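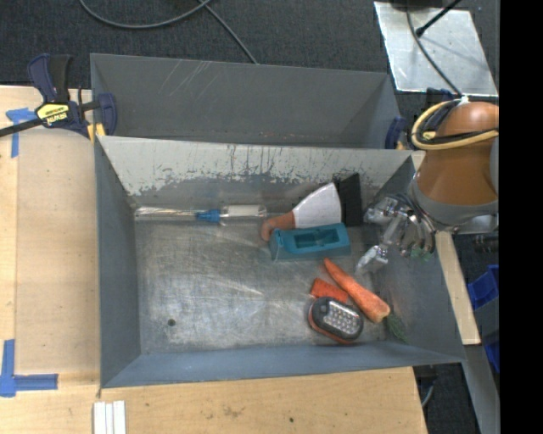 四月,Nevent 料箱取件,Jarkitz 试用第二轮

下午两点半开始,接着上一轮做。软件包换成 build 2308,Gough 那边上午发来的下载链接,装完重启两次才认到手爪。第一次重启后手爪状态灯正常,控制页面上一直显示“未连接”,拔了网线再插也没用,第二次整柜断电才好。这个问题上一轮也有,已经写进反馈单,对方还没回。

本轮要看的几件事:
1. 混放杂物时抓取点给得合不合理;
2. 靠箱壁的物体会不会漏掉;
3. 物体互相压着时的取件顺序;
4. 接口文档跟实际返回的字段对不对得上。

第四条是 Shahram Ahmadpour 要求加的。他在写 Nevent 这边的调度程序,上次照文档写的解析代码跑不通,多花了一个晚上。

标定

手眼标定用套件自带的流程,走 16 个位姿。步骤比 Zastola 那套少,界面也清楚,每走完一个位姿会显示当次误差。有一处不好用:中途某个位姿不合格时不能单独重拍,只能从头来。今天从头来了一次,多用了一刻钟。标完用尖针对点,三个角都对得上,靠机械臂一侧的那个角偏得多一点,还在允许范围内,先不动。

料箱固定方式沿用上一轮的,夹具没松。桌上的蓝胶带不要撕,料箱万一挪了要靠它复位。上次有人清桌子顺手揭掉一段,重新量了半天。

参数

接近速度先用默认值的一半。夹持力设“低”。避碰模型导入了料箱外形,分隔板按实际高度建进去,坡面也建了。Jarkitz 默认的料箱模板是直壁的,拿来直接用的话,手爪靠近斜壁时会误报碰撞,规划直接失败。模板里没有斜壁选项,只能自己导 STL。导入本身顺利,单位默认是米,注意改成毫米。

抓取记录

先跑单件。塑料件、工作灯都能识别出来,给的抓取点大多可以接受。胡萝卜给的是横向夹持,夹在中段偏粗的地方,跟我自己会选的位置差不多。刮刀第一次给在刀片上,第二次给在手柄上,同样的摆放,两次结果不一样。查了日志,两次的评分只差一点点,排序不稳定。这个要问 Jarkitz 有没有办法固定,或者让我们自己加权重。

透明件是老问题。透明管的深度图上有一段是空的,只有蓝色接头和白色那一段有点云。软件把它当成两个分开的小件,抓取点给在接头上。严格说也能夹,可重心不知道在哪里,长管子被夹着一头提起来肯定会甩。Zastola 那套对透明件干脆不给结果,会跳过去报“无有效目标”。两种处理哪个好,得看现场要什么。Shahram 的意见是宁可跳过,调度那边好写。我倾向保留结果,但置信度要老老实实报低,现在它报得偏高。

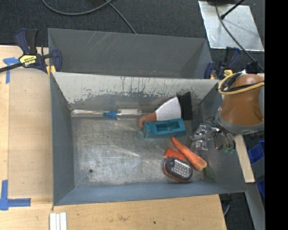
取件顺序是这一轮花时间最多的部分。Jarkitz 的说明书写的是“自上而下,优先取无遮挡目标”,实际看下来,它对遮挡的判断只用高度,不看谁压着谁。叶子那头朝右下的长胡萝卜旁边没有东西压着,先取它没有问题。短的那截有一部分在工作灯下面,按道理应该排在灯后面,软件却给了它第二位,灯排第三。直接夹那截短的,灯多半会被带着翻过来。我在页面上手动把两个对调了,规划能重新算,等的时间也不长。问题是正式用的时候不会有人守在旁边改顺序。另外刮刀的刀片右边立着那个黑色方块,两件挨得近,分割结果里有时候合成一件,轮廓看着像一把带方头的大铲子。把分割阈值调高一档后能分开,代价是青色那个带凹槽的托块被切成两块,槽里一块,外圈一块。阈值目前只有一个全局值,不能按区域设。

手爪本身没有什么好抱怨的。低夹持力下指尖位置重复性够用,开合声音比上一轮那只小。手腕外面的线缆走法还要再想想,机械臂转到远端角上时黄色那根绷得有点紧,先把关节限位收了一点,明早重新理线。理线之前不要跑自动循环。

接口

Shahram 在旁边一条一条对字段。记下来的不一致:
· 文档里 grasp_width 单位写毫米,返回的是米。
· 文档说没有目标时返回空数组,实际返回 null,他的程序上次就是死在这里。
· 置信度字段文档写 0 到 1,实测出现过 1.02。
· 错误码 212 文档里查不到。今天出现在规划失败之后,重发请求就正常了。已经截日志。

前三条他自己能在调度程序里兜住,212 必须由 Jarkitz 给说法。

费用

Gough 的报价单放在共享目录里。试用押金 2000,退还条件写的是“设备完好”,没有写磨损怎么算。指尖垫片是易耗品,报价单没有列单价,要补问。软件按年授权,第二台机械臂要不要再买一份,销售电话里说不用,合同草稿上看不出来。等书面答复,别听电话的。Zastola 的价格更高,但是含一次上门标定,比的时候要把这一项算进去。

目前的看法

标定流程和手爪可以,混放场景的排序还不能直接用。如果 Jarkitz 肯开放排序权重,并且把“被压住”当成单独的判断条件,我愿意再跑一轮。透明件不作为这次的否决项,Nevent 首批料里没有透明的,后面有没有要问 Shahram。

料箱底这一轮没擦。上一轮有人提过地板上的划痕和污渍会不会影响分割,今天看分割图,箱底没有冒出假目标,远端壁上的污迹也没有被当成物体。灯光换了以后要再看一遍。

待办
· 发反馈单给 Gough,附 212 的日志和两次刮刀抓取点的对比
· 理手腕外的线缆,理完恢复关节限位
· 问排序权重、按区域设阈值
· 问垫片单价、押金里磨损怎么算、第二台授权
· Shahram:null 和单位的兼容处理,改完推到 nevent 的测试分支
· 胡萝卜收工时拿出来,放箱里过夜会软,下次换新的
· STL 文件归档,文件名里写上毫米

六点十分关机,控制柜断电,急停按下。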